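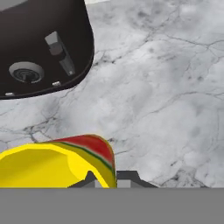 Slide 1. Dark sink, pale stone, drain at the lower left.

OK, so hi everybody, thanks for coming in on a Sunday (I see a lot of coffee out there, good). I'm going to leave this slide up while people find seats. My talk is called "Where the Water Goes in a Small Bakery," and I promise there's more bread in it than the title suggests.

Quick show of hands. Who here bakes at home and sells some of it? Keep them up if you've moved into a rented kitchen. OK, and who has their own lease? (Wait. Let them look around the room, people like seeing who else is in the same boat.)

I'm in the last group. I ran Itow out of my sister's kitchen for years, mostly rye and a seeded loaf, and then I signed a lease on the old Antunes shop, the shoe repair place by the bus stop. It had great windows. It had a floor that sloped toward the front door, which I did not notice until I set down a rolling rack and had to chase it.

Slide 2. The first water bill

Hold it up, I brought the real one, coffee ring and all. Our first full month was July and we used 3916 gallons. I had no idea if that was a lot! I called Judite Azevedo, who used to run the bread side at Dukar and taught me most of what I know about shaping, and she laughed for a good long while and then asked me how I was washing my bannetons.

Tell the banneton story here. Short version: I was rinsing them. Every one, every day, under a running tap. You're supposed to let them dry and knock the flour out with a stiff brush. I'd read that somewhere years ago and decided it didn't apply to me.

Don't get stuck on this, last time I spent ten minutes on bannetons and had to rush the starter section.

Slide 3. What's in the dough and what isn't

People hear "water" and think hydration, so let's do that one fast. My house loaf is 475 grams of flour, and I'm up in the high seventies for hydration depending on the flour that week. Do the math out loud with them if there's a whiteboard. If there isn't, skip it, nobody can do percentages at this hour, me included.

Point is, the water that goes into the bread is a tiny slice of the bill. I was fussing over a spoonful in the bowl and then leaving the tap on while I answered the phone.

(Somebody always asks about filtered water here. I use tap. I let it sit out overnight in a big covered tub, partly out of habit. If your tap water tastes fine to drink, try a loaf with it before you spend money on anything.)

Slide 4. Scrape first

This is the part I'd like you to take home, so slow down.

Dough goes down a drain very easily and then it stays there. It swells and it grabs onto everything else that comes along behind it. We had our first backup on a Saturday before opening, with a line at the door, and I was on my knees with a bucket and a borrowed wrench. Fabian Lanz from the hardware store came over with his own tools and would not take money for it, so he gets a free loaf whenever he wants one, and let me tell you, that man wants a lot of loaves.

What we do now: bowl scraper first, every bowl, into the compost pail. Then a dry wipe. Then cold water. Cold! Hot water turns flour into paste and I had been doing it wrong my whole life. Then hot and soap at the very end when there's nothing left to cook.

Pass the two scrapers around. The curvy one is better for bowls and the straight one's for the bench. I'd like them back this time, please.

Slide 5. The soaking tub

We keep one tub of cold water on the floor by the mixer for hooks and paddles, changed at noon. Everything goes in there as soon as it comes off the machine. My morning baker hated this idea and kept a second tub hidden behind the flour bins because she didn't like reaching into mine. So now we have two tubs, and she was right.

Skip to slide 6 if it's already past half past ten.

Slide 6. The notebook

I tried tracking all this in Ollumus, the scheduling thing we use for shifts, and I lasted maybe a week. It wants a category for everything and I don't think in categories when my hands are covered in rye. So it's a paper notebook on a string. We write down the meter when we unlock and again when we lock up. The best day on record so far is 216 gallons for the whole shop, and that included mopping.

The notebook also has complaints in it, a pretty good drawing of a croissant, and my landlord's phone number on the inside cover. Show the croissant page if there's time.

Questions

The ones I usually get:

Grease traps. Ask your city, ask before you sign, get the answer in an email.

Dishwasher or no dishwasher. We don't have one. I go back and forth. Ask Judite, she's in the second row and she has opinions.

Is rye worse than wheat to clean up? Oh my gosh, yes. Soak it right away or you'll be chipping it off with your thumbnail.

Loaves are on the back table, the seeded one is the one with the paper band. Knife's there too. Please use the board under it, the table belongs to the library.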